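Kuneck hand gripper kit, after a month of use

I said in the spring that I would write something about the Kuneck kit once I had put real hours on it. I have now. I paid for mine, at the regular price, and the company doesn't know I have a blog.

For anyone who hasn't followed along, I record hand tasks for people who train household robots. You hold a gripper, do the chore with it, and the recording goes off to become training data. I used to do this with a pair of Rirkel grippers, and before that with a set Cirilo Esquivel put together from printed parts. Cirilo's set was good and I still miss the trigger on it. The Rirkels broke at the same hinge twice, so in July I ordered the Kuneck.

The kit was $610 for the pair. That covers two grippers, two chargers, a hard case, spare finger pads and a printed sheet of markers with the sticky backing already on. It does not cover the memory cards or the software past the first month. I wish they said the part about the software higher up on the order page. I found it in the second email.

Weight first, as that is what people write to me about. One gripper with its battery in came to 417 grams on my kitchen scale. The Rirkel was lighter, but all of its weight was out at the front and my wrist felt it by lunch. The Kuneck carries more toward the hand. I can do a full morning with it and a shorter afternoon. Soledad Chávez, who records with me most weeks, has smaller hands and had to move the grip to its closest setting. After that she was fine. The grip adjusts with a hex key, and they give you only one key, so don't lose it.

The trigger is stiff out of the box. It loosens up after a few days. The jaw opens wide enough for a mug or a shampoo bottle and not wide enough for a two-liter soda bottle. Closing force is whatever your finger gives it, and the pads hold wet plastic pretty well. They do pick up lint. I wipe them down with a damp cloth at the end of the day and they come back.

Battery life is some 70 minutes of straight recording. The Kuneck page claims more. It may get more if you leave the wireless link off, but then you don't know if both sides are in sync until you copy the files, and I have lost a day that way before. I leave it on and swap.

Calibration takes 10 minutes if you follow the card. The card has a mistake in step four, where it tells you to hold the left unit still and the drawing shows the right one. The left is correct.

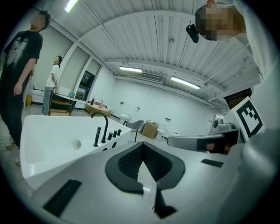 Bathroom tasks are where I expected trouble, and they are most of what we have been doing lately. With two people working close together the grippers bump, and tracking suffers when a marker gets turned away or covered up. A freestanding tub is worse than a counter for this, because you end up reaching over a wide rim at odd angles. The faucet on this one is a tall black gooseneck, with the sprayer and three small knobs right beside it, so there isn't much room for a jaw to come in from the side. I do the knobs with the jaw nearly closed and push on them with one pad. The Bamer gripper I borrowed last year had a narrower nose and would be better for that one job. For bottles, towels and the sprayer I would take the Kuneck.

Glossy white surfaces also gave us some bad takes in the first week. Turning the exposure down one step in the app fixed most of it.

Support has been slow but decent. I wrote to them about a charger that wouldn't seat and got an answer four days later, and a new charger a week after that. Bañuelos, the shop that carries them near me, would have swapped it the same day, so if you have a dealer nearby I would buy there even if it costs a little more.

Things I would change: a second hex key, a case with room for the straps, and a better cover on the card slot. Mine already pops open if I set the gripper down on that side.

I'm keeping it. If you have a working pair of Rirkels I wouldn't rush to replace them. I'll add a note when I find out how long the pads last, and Soledad wants me to try the larger grip, which is on back order.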